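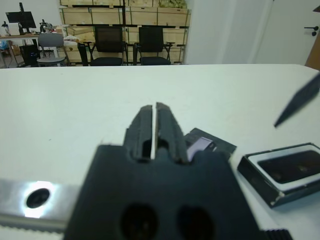

질문: 외국인 동료가 아버지를 여의었는데 카드에 뭐라고 써야 할까요?

안녕하세요, 가입하고 눈팅만 하다가 처음 글 써 봅니다. 말재주가 없어서 좀 길어질 수 있어요 ㅠㅠ

저희 팀에 Lakshmi Arumugam이라는 동료가 있는데요, 저랑 같은 프로젝트를 한 지는 2년쯤 됐어요. 정확히는 제가 이직해 오고 나서 제일 먼저 밥 먹자고 해 준 사람이에요. 지난주에 갑자기 휴가를 내서 무슨 일인가 했더니 고향에 계신 아버님이 돌아가셨다고 하더라고요. 요즘 비행기 편도 마땅치가 않아서 결국 못 가고 집에서 화상으로 장례를 지켜봤대요. 그 얘기를 팀장님한테 전해 듣는데 제가 다 눈물이 나서...

한국 분이면 빈소에 가서 절하고 조의금 내고 육개장 먹고 오면 되잖아요. 그런데 빈소가 없으니까 어떻게 해야 할지 모르겠는 거예요. 그래서 팀에서 카드를 돌려 쓰기로 했고, 카드는 제가 사 왔어요. Cerkuswood라고 회사 근처 문구점에서 파는 건데 겉에 글씨 없이 잎사귀만 있는 걸로 골랐습니다. 처음엔 Skendwood 걸 살까 했는데 그건 안에 영어 문구가 이미 길게 인쇄돼 있어서 우리가 쓸 자리가 없더라고요.

문제는 제가 첫 번째로 써야 한다는 거예요. 다들 제가 쓴 걸 보고 따라 쓰겠다고... 세 번쯤 메모장에 썼다 지웠다 했는데 이런 것들이었어요.

"삼가 고인의 명복을 빕니다"
너무 화환 문구 같아요. 이 친구가 한국말을 꽤 잘하긴 하는데 이 말은 어렵지 않을까 싶고요.

"좋은 곳에 가셨을 거예요"
종교가 어떻게 되는지 제가 잘 몰라서 이런 말을 해도 되나 모르겠어요.

"힘내"
이건 쓰자마자 지웠습니다. 저도 할머니 돌아가셨을 때 이 말 듣고 좀 막막했던 기억이 있어서요.

아버님을 뵌 적은 없는데 얘기는 많이 들었어요. 기차를 좋아하셔서 딸이 출장만 가면 역 사진을 보내 달라고 하셨대요. 작년에 같이 부산 내려갈 때도 부산역 앞에서 둘이 한참 사진을 찍었거든요. 이런 얘기를 카드에 써도 되는 걸까요? 괜히 더 슬프게 만드는 건 아닐지 걱정이에요. 그리고 카드를 한국어로 쓸지 영어로 쓸지도 고민이고, 돈을 같이 넣는 게 맞는지도 궁금합니다. 팀원은 저까지 4명이에요.

비슷한 경험 있으신 분들 조언 부탁드려요. 다음 주에 복귀한다고 해서 마음이 급하네요.

답변 3개

첫 번째 답변 · 채택됨
작성자: 보리차두잔

글 읽으면서 저도 마음이 찡했네요. 저는 재작년에 엄마를 보내 드렸는데, 그때 받은 카드를 아직 서랍에 다 가지고 있어요. 그래서 받는 사람 입장에서 말씀드려 볼게요!

기차역 얘기, 꼭 쓰세요. 진짜로요. 더 슬프게 할까 봐 걱정된다고 하셨는데 어차피 그때는 하루 종일 슬퍼요. 카드 한 줄 때문에 더 슬퍼지고 그러진 않더라고요. 오히려 저는 엄마 얘기를 해 주는 사람이 반가웠어요. 다들 조심하느라 엄마 얘기를 안 꺼내니까 그게 좀 외로웠거든요. 엄마 친구분이 "네 엄마가 시장에서 네 자랑을 얼마나 했는지 아니" 하고 써 주신 카드는 지금도 가끔 꺼내 봅니다.

길게 안 쓰셔도 돼요. 저라면 이렇게 쓸 것 같아요.

"Lakshmi, 아버님 소식 듣고 정말 마음이 아팠어요. 뵌 적은 없지만 얘기를 많이 들어서 저도 조금은 아는 분 같아요. 부산역에서 아버님께 보낼 사진 찍던 날이 자꾸 생각나요. 돌아와서 일은 천천히 해요. 아버님 얘기 하고 싶을 때 언제든 들을게요."

조금 더 짧게 하고 싶으시면 이것도 괜찮고요.

"무슨 말을 해야 할지 잘 모르겠어요. 많이 생각하고 있었다는 것만 전하고 싶어요."

무슨 말을 할지 모르겠으면 모르겠다고 써도 된다고 생각해요. 저는 그런 카드도 좋았어요.

언어는 두 분이 평소에 쓰시는 말로 하세요. 평소 한국어로 얘기하는데 카드만 영어면 좀 어색할 것 같아요. 영어가 편한 팀원은 영어로 쓰면 되고, 섞여 있어도 예쁩니다.

그리고 "필요한 거 있으면 말해"는 저는 고맙긴 했는데 한 번도 말을 못 했어요. 그 대신 회사 동기가 "목요 회의록은 이번 달 내가 쓸게" 이렇게 콕 집어서 얘기해 줬는데 그게 그렇게 고맙더라고요. 님도 대신 해 줄 수 있는 일이 있으면 그걸 카드에 적어 보세요. 물론 진짜로 하실 수 있는 것만요 ㅎㅎ

두 번째 답변
작성자: Jonden

그냥 삼가 고인의 명복을 빕니다 쓰고 봉투에 돈 넣으면 됩니다. 한국 회사니까 한국식으로 하면 되죠. 저희 회사는 그렇게 합니다.

 댓글 (글쓴이): 답변 감사합니다. 근데 이 친구한테는 조금 딱딱하지 않을까 해서요 ㅠㅠ
 댓글 (Jonden): 그럼 밑에 한 줄 더 쓰세요.

세 번째 답변
작성자: Reddy

윗분들 말씀에 조금만 보탤게요. 저는 외국계 회사에서 오래 일해서 이런 카드를 꽤 많이 써 봤습니다.

종교 얘기는 본인이 먼저 한 적이 없으면 빼는 게 무난해요. 천국이니 환생이니 하는 말은 집안마다 받아들이는 게 다르고, 같은 나라 사람이라도 다 다릅니다. "평안하시기를 바랍니다" 정도면 제 경험으로는 어색해한 분이 없었어요.

조의금도 그래요. 나라나 집안에 따라 반가워하기도 하고 부담스러워하기도 해서, 친한 사람 한 명이 살짝 물어보는 게 제일 빠릅니다. 복귀하면 묻지 말고 지금 문자로요. 묻기 어려우면 과일이나 집에서 데워 먹을 수 있는 걸 보내는 방법도 있는데, 이때는 못 드시는 음식이 있는지 꼭 확인하세요. 저는 예전에 채식하는 분 댁에 갈비탕 세트를 보낸 적이 있습니다... 지금 생각해도 얼굴이 화끈거려요. 그리고 상중에 집에서 음식을 가리는 경우도 있다고 들었으니 그것도 같이 물어보시면 좋겠네요.

피하면 좋은 말도 몇 개 적어 둘게요.

"그래도 오래 사셨잖아요"
"시간이 약이에요"
"나도 다 겪어 봐서 그 마음 알아요"
"어머님 생각해서라도 씩씩해야죠"

전부 좋은 뜻으로 하는 말인 건 아는데, 카드에 적혀 있으면 두고두고 읽게 되니까요. 특히 장례에 못 간 분한테 "가지 못해서 어떡해요" 이런 말은 안 쓰시는 게 나아요. 본인이 제일 속상할 거예요.

참, 카드 한 장에 여럿이 쓰실 때는 가운데에 크게 쓰지 마시고 위쪽부터 쓰세요. 저희 팀은 첫 사람이 한가운데를 차지하는 바람에 마지막 사람은 뒷면에 썼습니다.

글쓴이 추가 글 (2020년 7월)

답변 주신 분들 정말 감사해요! 카드는 첫 번째 분이 써 주신 걸 제 말투로 조금 바꿔서 한국어로 썼어요. 부산역 얘기도 넣었고, 주간 보고는 당분간 제가 하겠다고 적었습니다. 돈은 문자로 슬쩍 물어봤더니 마음만 받겠다고 해서 과일을 보내기로 했어요. 망고는 본인이 까다롭다고 예전부터 그래서 (한국 망고는 망고가 아니래요) 복숭아로 했고요.

카드 건네줄 때 저는 별말 못 하고 그냥 손만 잡았어요. 저녁에 메시지가 왔는데 아버님이 그 부산역 사진을 휴대폰 배경으로 해 두셨었대요. 그 얘기 듣고 저도 한참 울었네요.

혹시 한 달쯤 지나서 다시 안부를 묻는 건 괜찮을까요? 새로 질문을 올려야 하나 싶은데 아시는 분은 여기 댓글로 남겨 주셔도 됩니다.

 댓글 (보리차두잔): 괜찮고말고요. 저는 한 달 뒤가 더 힘들었어요. 점심 같이 먹자고 하세요!
 댓글 (Reddy): 복숭아 잘 고르셨네요. 첫 기일도 달력에 적어 두세요.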